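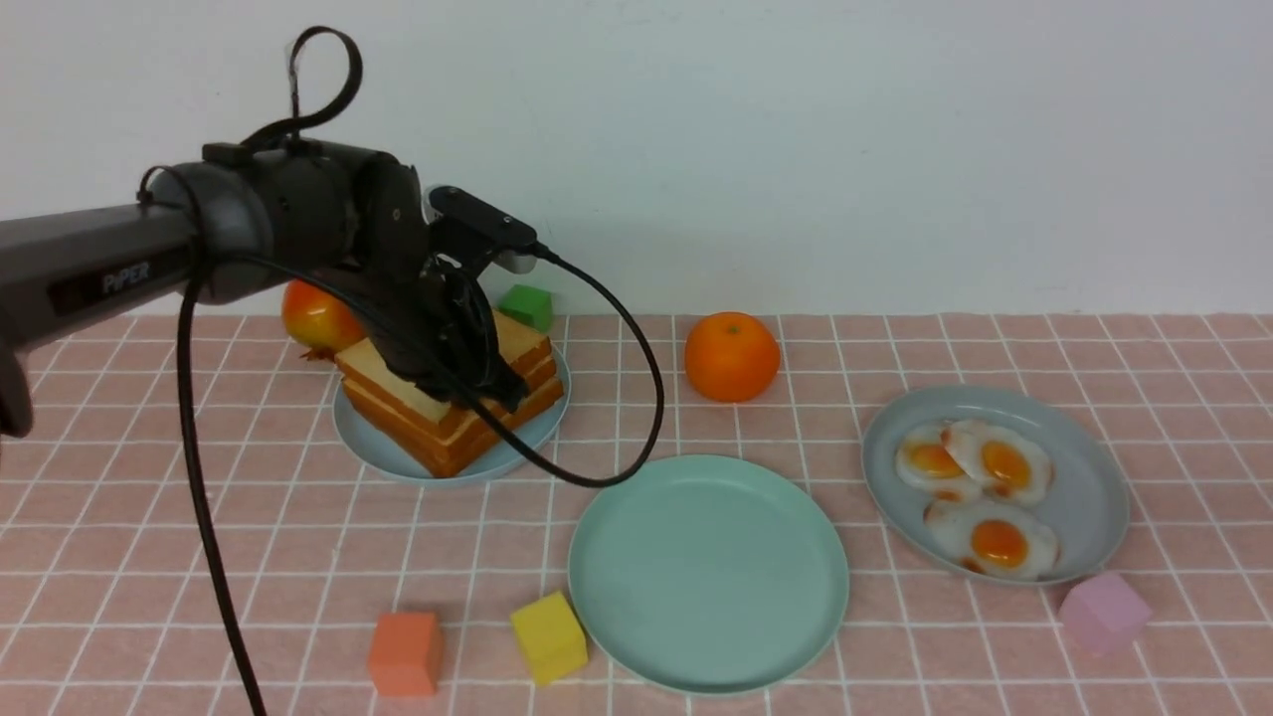
Toast on a blue-gray plate, with an apple and an orange close by. The pink cloth has a white grid.

The Slow Breakfast
By Wakana Sekiguchi

When I moved to Bratlow, I ate my toast standing beside the sink. Now I put a cloth on the table first, even on a Tuesday. It takes 2 minutes and my morning becomes longer.

Jaime Bettencourt, who bakes in Watarby, told me to cut the bread the evening before and keep it under a towel. He toasts it until only the crust is dark. I stack my slices, although he does not approve, for the lower ones become soft and I like them so.

Each person should have an own plate, light in color. Fruit can stay on the cloth. I peel the orange last, when the tea is finished.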